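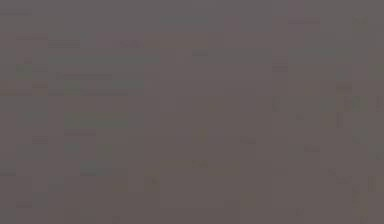 Automation in the Sorting Room at Kettler: What Changes for the Staff

Student project report, Work and Technology module
Oct 19, 2025

1. Background

Kettler is a house clearance and resale business in Ollorham. It collects the contents of homes, sorts them, and sells what can be sold. Furniture goes to the shop floor. Small items go to the sorting room, where they are taken out of drawers, off shelves and out of boxes, and put into trays by type.

In May the company started preparing to automate part of this work. The system is supplied by Cundoreck and is meant to clear the tops of cabinets and dressers, open the drawers, and place what it finds in the right tray. Before any equipment goes into the sorting room, the tasks are set up and tried in simulation. Our project looked at this preparation stage and at what the staff expect from it.

The question we started with was: which parts of the job move to the machine, which parts stay, and which parts are new?

2. How we collected the information

We spent four afternoons in the sorting room and two in the office where the simulated tasks are prepared. We handed out a questionnaire to everyone who handles small items at the Ollorham site and at the second site in Arberg. We received 39 completed forms. We also held short interviews with nine people. They were told that their names and job titles would not be used.

The company gave us a copy of its sorting log for one month. It lists 681 pieces of furniture, with the time each one entered and left the room. We did not use the log to compare workers with each other, and we had agreed to that before we got it.

3. The work before automation

A sorter gets a piece of furniture, clears the top, then empties the drawers one at a time. Each item is looked at, wiped if needed, and put in a tray. There are trays for kitchen items, toys, stationery, metal, paper, and one marked "ask." The "ask" tray is emptied at the end of the shift by whoever has been there longest.

Most pieces go quickly. The slow ones are those with many thin or small things in them. Sorters told us that pens, keys and bits of hardware take up more time than anything large, and they get mixed up with trash. In the questionnaire, hand and wrist strain was the most common complaint, followed by dust.

The job has a social side that the log does not show. Two people usually work at one bench and talk while they work. New sorters learn by sitting next to someone and asking what things are.

4. The simulated task

The simulated room is kept very plain, with pale walls, a bright floor and a window. The furniture is a low white cabinet with small brass knobs on the drawer side, and the top has a slightly raised rim. Small objects are placed on the top before a run begins.
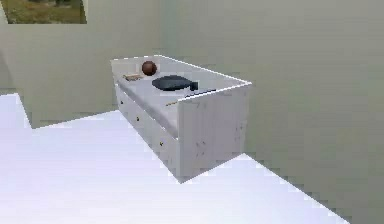
The mix of shapes matters more than the number of objects. A ball can roll until it reaches the rim. Something flat has very little height to hold on to. A thin stick can lie at any angle, and a dark object with a handle has to be recognized as one thing with a handle on it. The sorters we spoke to knew all of these problems from their own benches. One of them said that flat things are what she breaks her nails on.

Preparing a task includes choosing the objects, placing them, and writing down which tray each one belongs in. At first this was done by office staff only. After a few weeks the company asked sorters to help, and two from each site now spend part of their week on it. They said the office had been treating items as easy when they were not. For example, a small brass-colored piece could be a key or just scrap, and the tray depends on which it is.

A batch of tasks has 80 runs. After each batch someone reviews the results and marks the runs where an item ended up in the wrong tray, was dropped, or was left behind. Reviewing is done at a desk and takes most of a morning. The sorters who do it said it was easier on the hands and harder on the eyes.

5. What the staff expect to change

5.1 Tasks

Most people expect the machine to take over clearing and first sorting. They expect to keep the "ask" tray, cleaning, pricing, and anything fragile. Several thought the "ask" tray would get bigger, and that someone would have to be given proper time for it. At present it is squeezed in before closing.

5.2 Skills

The new work is reviewing runs and describing items. People liked that their knowledge was being used, but some were unsure if it would be paid as skilled work. The pay grade for sorters has not been changed. The two sorters in Arberg who help with the tasks had asked about this and were still waiting for an answer when we finished our interviews.

5.3 Hours and jobs

Kettler has told staff that no jobs will be cut in the first year. It has not said anything about the year after. This came up in seven of our nine interviews. Workers with permanent contracts were fairly calm about it. Those on short contracts were not, and one had already begun looking elsewhere.

5.4 Pace

Some sorters worry that they will have to keep up with the machine. On the questionnaire we left a space for comments, and pace was mentioned there more often than job loss. A common request was for the bench and the machine to have separate trays, so that one does not have to wait for the other.

6. Costs

The only cost figure we were given was for training. The company has set aside 396 hours of paid training across both sites. Divided by the 39 people who answered our questionnaire, that comes to a little over ten hours each. Office staff thought this was enough. The sorters who already review runs thought it was enough for learning the screens but too short for learning how to describe items in a way the others would agree with. They suggested a shared list with examples, and have started one in a notebook.

7. Limits of this project

The system is not in use in the sorting room yet, so sections 5.1 to 5.4 are about expectations. We did not speak to anyone at Cundoreck. The Arberg interviews were done by phone and were shorter than the ones in Ollorham. Night cleaning staff also use the sorting room, and we did not think to include them until it was too late.

8. Suggestions

Decide the pay grade for review work before more sorters are asked to do it.

Give the "ask" tray its own hours on the rota.

Let new sorters keep sitting beside an experienced one, even if there is less bench work to share.

Tell short-contract staff what the plan is after the first year, or give them a date when they will be told.

Type up the notebook list and put a copy at each site.

We sent these suggestions to the Ollorham office together with a summary of the questionnaire. The full tables and the blank form are in the appendix.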